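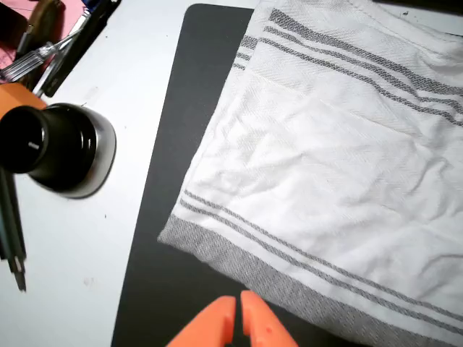 White kitchen towel with gray stripes, folded

Nurmi is a cultivar of damson-type plum grown mainly in the Irnmont valley and in gardens near the town of Wikstead. It is a small, dark, late fruit used mostly for cooking and drying. Few people eat it raw before the first cold nights, when the sharpness drops and the flesh softens.

Name

The name comes from the Nurmi farm above Irnmont, where the mother tree stood beside a cattle shed. Older growers in the valley call it the shed plum. In Wikstead it was sold for many years as "Irnmont Late," and some market signs still use that name.

Description

The tree is upright when young and spreads with age. It rarely grows taller than 15 feet on the usual rootstock. The bark is gray-brown and the leaves are narrow, with fine teeth along the edge. Flowers are white and open late, so the crop often escapes spring frost.

The fruit is oval and 26 millimeters long on a well-thinned branch. On a crowded branch it stays smaller. The skin is blue-black under a heavy bloom that rubs off easily. The flesh is greenish yellow and clings to the stone until the fruit is fully ripe.

History

The first grafts outside the farm were made by Senad Hoxha, a nurseryman in Wikstead, who was looking for a late plum to follow his main crop. He planted 107 trees on a north-facing slope. Most of them survived a wet second winter, and cuttings from that block supplied the other orchards in the valley.

Mirjana Spahić later compared the Wikstead trees with the old one at the farm and found them alike in leaf, stone and ripening time. A second plum sold as Nurmi, with rounder fruit and a loose stone, is a different cultivar now known as Mover. The two were mixed up in nursery lists for a long time, and trees bought under either name may turn out to be the other.

Harvest and keeping

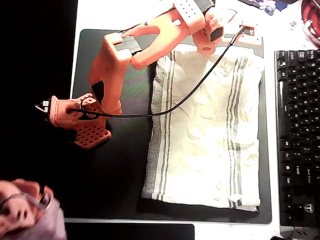
Nurmi is picked by hand with the stalk on, usually in two passes. The fruit bruises slowly but marks quickly, and juice from a split skin will stain its neighbors. For home keeping it is set out in a single layer on cloth in a cool room. A folded white kitchen towel, like the one on the black desk mat, is the common choice in Wikstead, as a leaking plum shows up at once against the white. Kept this way the fruit lasts six weeks, though the skin begins to wrinkle near the stalk well before that.

Uses

Most of the crop goes into a stiff dark paste cooked with very little sugar and cut into blocks. The fruit is also dried whole, with the stone left in, and added to winter stews. Benoît Leblanc, a baker in Irnmont, made a flat rye tart with the paste that is still sold in the valley in January.

Growing

The cultivar is partly self-fertile and crops better with another late-flowering plum nearby — Mover is often used. It does well on heavy soil. Pruning is done in summer to lower the risk of silver leaf. Young trees begin to bear in their fourth or fifth year.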